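Filed under: Tech & Research / Local

Robot learns to tidy a kitchen table by asking fewer questions

I'll admit I went along to the Brulutby lab on February 11, 2022 mostly for the free coffee, and came away having talked for two hours about ketchup. The group there has just put out the first results from a project called Pltellasero – sorry, Pleltasero, I've been spelling it wrong in my notes all week – and it's one of the more down-to-earth bits of robot research I've come across in a while.

The problem is easy enough to explain. If you want a robot arm to move kitchen things about, the usual way is to have a person steer it through the same job again and again until there's enough recorded for the software to copy. That's slow, it's dull, and the person doing the steering gets tired and sloppy by mid-afternoon (I had a go, and I was sloppy in the first minute). Pleltasero tries to get by with less steering by being fussy about which goes it asks for.

What they do is train a rough version early, on a small batch, and let it look at fresh table layouts. It makes a guess at how the arm should move in each one, several times over. If the guesses all agree, the layout is left alone. If they're all over the place, it goes on a list and a person steers the arm through that one. Then the software is trained again and the whole thing goes round.

The table is set up with toy-kitchen sorts of things in soft colours, plus food, and the layouts get shuffled between goes. The camera looks straight down, so the arm itself gets in the way of quite a lot, and I was told that's half the difficulty. A mug handle or the rim of something can vanish under the wrist just when the software would like to see it.
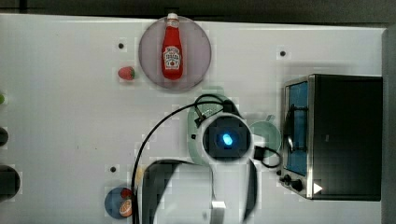 What the numbers say

The comparison was between two lots of training. In the plain one, the group used all 3295 recorded goes they'd built up since the project began. In the picky one, they started with 300 chosen at random and added another 300 that the software had asked for. Both versions were then tried on the same 12 layouts, none of which had been used in training.

The picky version did as well as the plain one on putting things on plates, and a bit better on mugs. I pressed for a proper figure on "a bit better" and was told, quite firmly, that with 12 layouts they'd rather not hang a percentage on it. Fair enough! I wish more people were that careful with me when I've got a headline to write.

It did worse on one job, and they were open about that too. When something has to go through the door of the toaster oven, the picky version tends to come in at a poor angle and stop short. The thinking is that the guesses agreed with each other on those layouts, so they never went on the list, but they agreed on the wrong thing. I liked this part best, I think. The method only spots the cases where the software is unsure, and software can be very sure and quite wrong at the same time, like my uncle with directions.

Hendrik Ntuli took me through the oven failures one by one on a laptop balanced on a stool. He reckons the fix is to mix in a small share of layouts picked blind, whatever the guesses say, so that a confident mistake has some chance of being caught. They tried a quick version of that in January and it helped, though it hasn't been run enough times to go in the write-up. He wouldn't let me see the graph.

The things themselves are chosen to be awkward in different ways. Anything round and smooth can roll off if it's nudged. A strawberry is small and easy to lose from above, and a ketchup bottle is long enough that how it's lying matters as much as where. One question they kept coming back to while I was there was whether a bottle already on a plate should count as put away if the cap pokes out past the rim. I'd have said yes. There was a fair amount of muttering.

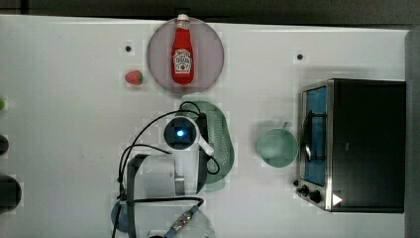
Caron, the firm that lends the group its computing time, is keen but wants to see it done outside one lab first. Their view, passed on to me by email, is that saving on steering only matters if the early rough version is cheap to train, and that on a bigger job with more sorts of objects the repeated training might eat up whatever you'd saved on people's time. They'd also like to see the oven problem sorted before anyone talks about using it for real work.

I put that to the lab and got a shrug and a nod. On their own machines each round of training takes overnight, so the person steering comes in to a new list every morning and it fits round the working day quite nicely. On a bigger job it might not. They've asked a second group, over at Grorker, to try the same thing with a different arm and a different set of objects, and the two teams have agreed to swap their lists so each can see what the other's software found hard. I'd happily read that on its own, to be fair – a league table of things robots dither over.

The write-up is being checked now and the recordings should go up for anyone to download once it's through, including the layouts where it went wrong. The lab is also after a few more people to do some steering, no experience needed, and they do a short practice run first. I've put my name down, in spite of what I did to the mug.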